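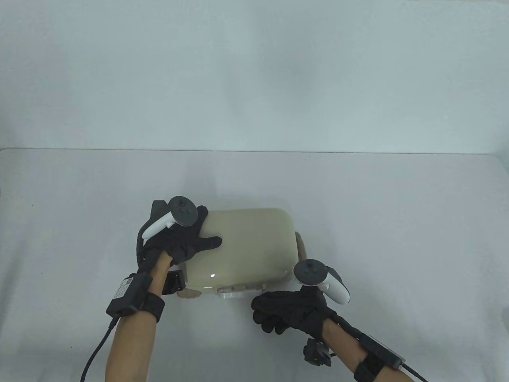
Photo: Wing-sze Tsao, Kornura collection

Hard-shell packing case

A hard-shell packing case is a small molded plastic box with a hinged lid, used for carrying clothing and soft goods. It is usually sold as luggage, though sellers also list it as a toy box, a cosmetics case or a child's overnight case, often with no change to the product. The type has rounded corners, a shallow base, a lid of similar outline and, in many versions, a carrying handle. Claims made for it, mainly about protection and saved space, are repeated far more often than they are tested.

Construction

The shell is made in two halves joined along one long side. In some cases both halves are the same color; in others a cream or off-white half is paired with a tan or light brown one. A glossy finish is common and shows scratches early, a complaint that turns up in owner reviews under almost every trade name.

The hinge is the part most open to doubt. Cheaper cases use a row of small molded tabs, and a tab that snaps can't be replaced. Sellers sometimes describe such hinges as good for "a lifetime of openings." No published test supports the phrase, and it isn't clear whose lifetime is meant.
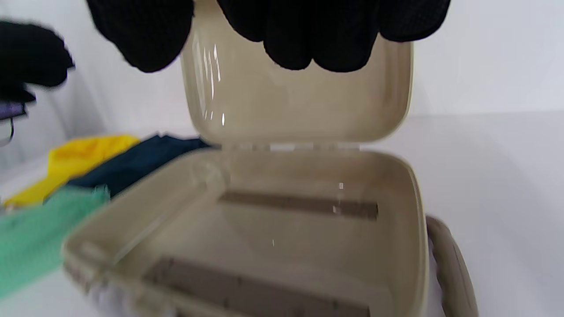

Category: Luggage and storage

The inside of the base is normally a plain tray. Darker strips across the floor, found in some models, have been described in catalogs as grips, dividers, reinforcements and decoration. Codby, which sold a case of this sort, used two of these explanations in the same leaflet. A strip lying flat on the floor of a tray plainly does little dividing.

Capacity

Capacity is the most disputed figure. The Codby leaflet gave its small case as 8 liters. Volker Seidel, writing in a household newsletter, argued that the number could only have been reached by measuring the outside of the shell, and that rounded corners take away more room than buyers expect. The firm did not answer him, and the figure stayed in print.

A second difficulty is that many sellers count the lid as storage. A domed or deep lid does add height, but only for items that will stay put while it is swung over, and soft things piled above the rim tend to slide toward the hinge. Most experienced packers treat the base as the whole of the usable space and anything more as luck.

Packing

Advice on packing these cases is mostly borrowed from advice on suitcases, and not all of it carries over. The common instructions are to fold cloth flat, place the larger pieces first and fill gaps with small items. Rolling is often said to save room. In a shallow tray a rolled garment may simply be too tall, and the claim that it creases less depends heavily on the fabric.

Soft toys, bath items and folded clothes are frequently put in together. The mix is easy to squeeze but awkward to sort, and a plush toy springs back when the hand is taken away.
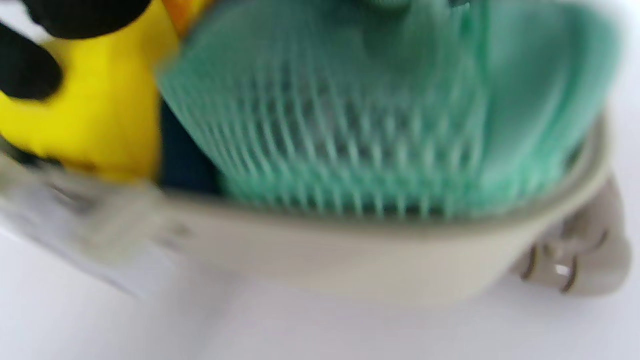 Vol. 3, p. 26

Mesh items, such as scrubbers and bath sponges, are recommended in several guides as "self-airing" and therefore safe to pack damp. This is poor advice for a closed plastic shell. Air passes through the mesh and then has nowhere to go. The better guides say to dry such things fully beforehand or to carry them outside the case.

Order of packing is another subject on which confident statements outrun the evidence. The Nasus home manual, issued in May, told readers to sort everything by color before starting. A later note in the same manual dropped the rule without comment. Sorting by size has a clearer purpose, though people with few items to pack manage well enough with no system.

Folding cloth for the case

Large pieces are laid out on a clear, flat surface and smoothed by hand before the first fold. A pale surface makes dark fabric easier to line up. Loose threads and leftover tag filaments are best dealt with at this stage, and cutting is safer than pulling.

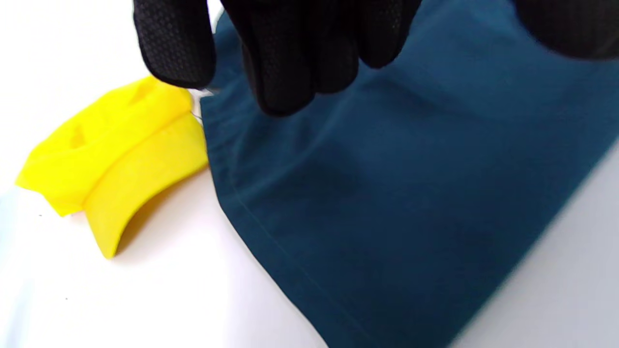 Wing-sze Tsao

Folding boards are sold as a remedy for uneven edges. The Wei board, priced at 400 in its home market, was advertised as halving folding time, with no account of who had been timed. A sheet of stiff card cut to the width of the tray gives a similar guide.

Gloves are sometimes worn when handling glossy shells to keep off fingerprints. Knit gloves do this, but they make it harder to feel a fold edge, and claims that they also prevent static have not been backed up.

See also: Vanity case; Lunch box; Clothes folding

Last revised April 4, 2021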